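Speaker notes - "The grip that reported success" - Rullstead robotics day, 24 June 2022
Adom Osei, 20 min incl. questions

Slide 1. Title
Say hi. Thank Ha-rang for the slot swap. Name, team, move on. Don't do the job history, ran over last time.

Slide 2. What this talk is
One fault. Took us far too long to find. Grasp controller on the Flistlow arm said "holding" when it wasn't holding anything.
Ask for hands: who trusts their gripper status flag? Wait. Then go.

Slide 3. Setup, quick
Petchrat is our kitchen task suite. Pick up, carry, put down. We train and test in sim first, then the same controller goes on the real arm in the Privness lab.
Two fingers of interest: the long straight one and the thumb on its linkage. Thumb does the closing.
Success flag = thumb motor current over threshold + thumb stopped moving. Thats it. No check on the object at all.
Si-eun wrote in February that this was thin. Put her note on the slide. Read it out: "stopped and pushing is not the same as holding." Give her the credit, she's in the room.

Slide 4. What happened
Real arm. Cup task. Thumb linkage jammed partway closed. Motor pushing against its own joint, current goes up, thumb stops. Flag goes true. Arm lifts, swings over to the drop point, opens, reports done.
Cup still standing where it started.
Woo-jin was on the bench and thought he'd missed it. Ran it again. Same. Then third go, the half-closed thumb clipped the cup on the swing and knocked it off the counter. Ceramic. Bits on the floor, and he had been about to step in and look at the joint.
PAUSE here. This is the safety part. Arm thought it was finished and went straight to its home move with a person coming in. He'd read "done" as "parked". So would I.
Nobody hurt. Say that early, people worry.

Slide 5. The moment before closing
Let them look for a few secs, don't talk over it. Then point at the thumb. Linkage is the gray metal part on the right side of the hand, that's where the trouble lives. Cup is right there at the thumb, partly hidden by the hand, so even a camera check from this side has less to work with than you'd like.

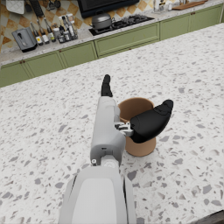 Slide 5: cup task in the simulated kitchen, thumb and its linkage to the right of the hand.

Mention: in sim the linkage is perfect. No friction, no grit, no bent pin. It can't jam unless you write a jam. We hadn't written one. So every sim run of the flag was a run where the flag was right.

Slide 6. Looking back thru the logs
Dong-geon pulled 2,000 logged grasps off the real arm. Roughly 72 had the flag true with the thumb stopped at an angle way too open for the object. Some were fine, big objects, fair enough. The rest were jams nobody noticed, mostly the next attempt worked and the run got scored as a pass.
If asked for the exact split: still being hand checked, don't guess on stage.
Our published pass rate was too high. Say it plain. Corrected numbers are going up when the check is done.

Slide 7. Cause
Pin in the linkage worn on one side. Slot had a burr. Thumb catches going in, frees itself coming out, so it looks healthy when you open it and wiggle by hand. Woo-jin wiggled it a lot.
Show the pin if it's in my bag. CHECK BAG.

Slide 8. What we changed
- thumb angle has to match the expected width, else flag stays false
- small test lift, then check load at the wrist before any swing
- fail = stop in place. no home move. someone has to clear it at the pendant
- "done" and "parked" are now two seperate states on the display, and the gate only releases on parked
- jam injected in sim at random angles, every Petchrat task, not just cups
- linkage inspection every 5 days, pin swapped on wear not on failure

Gate one is the one I care about. Spend time there, cut slide 6 short if behind.

Slide 9. What still doesn't work
Light objects. Wrist load check can't tell an empty hand from a paper cup. We have a slip sensor idea, Ha-rang has it on a bench, too early for results. Don't promise a date (I did that in the dry run).
Also the stop in place thing is annoying. Arm freezes with a cup in the air and operators hate it. Si-eun wants a slow lower. I'm not convinced, lowering onto what? Open question, ask the room.

Slide 10. Questions
Likely ones:
Why no force sensor in the fingertip - cost, and the cable kept breaking at the thumb joint.
Did the vendor know - we told them, they've been helpful, waiting on a revised slot drawing.
Can we have the jam model - yes, email me, Dong-geon is cleaning up the code.
Why didn't the gate stop it - it was wired to "done". Back to slide 8.

Clicker goes back to the desk at the door.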